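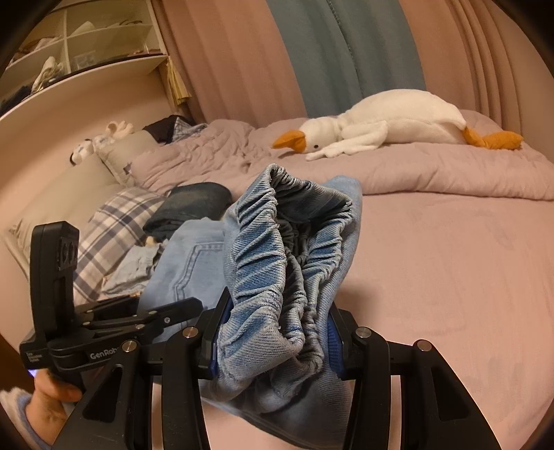 Blue pads on the elastic waistband, GenRob handheld

padfoot_ee
Third evening of comparing finger pads for laundry. The handheld with the blue pads is what you see. The other set is the Lelden ribbed ones, black, harder, cost me more than the jeans did. Denim with a gathered waistband is my torture test: thick where it's pleated, floppy everywhere else. 200 grasps per pad set, same pile of clothes. Blue pads dropped it 2 times, Lelden dropped it 3. I'm calling it for blue.

torque_goblin
You're calling it on a difference of one? Out of 200?

padfoot_ee
I'm calling it on a difference of one and a sore wrist. The ribbed pads need a harder squeeze on the pleats and I feel it by grasp 133.

zurk_user
Your wrist isn't a force sensor. Put both sets on a Zurkberg arm, fix the closing force, then come back. I ran ribbed against smooth on towels in May and ribbed won easily.

padfoot_ee
Towels want to be picked up. Towels are the golden retrievers of textiles. Try a waistband.

mildew
Is the goose a test object?

padfoot_ee
The goose is management.

caruso_fan22
Side question, are you grabbing the elastic on purpose? With my Caruso two-finger I get a nicer hang from a side seam, but then the fold policy has no clue which end is up. Waistband gives you an orientation for free. Would take that over one fewer drop.

padfoot_ee
On purpose, yes. Pinch the waistband and the rest hangs down. Side seam grasps I gave up on after the first evening, the thing swings like a church bell.

torque_goblin
Fine, but regular jeans don't have that elastic. Flat waistband, big rivets, totally different grasp. Did you do those?

padfoot_ee
Next on the list. The Lelden set may get its revenge there.

zurk_user
It will. Also wipe the pads between runs — lint killed my numbers on the Gunura fingers and I blamed the controller for a week.

padfoot_ee
Between runs? I've wiped them once. Ever.

torque_goblin
So we're back to zero data.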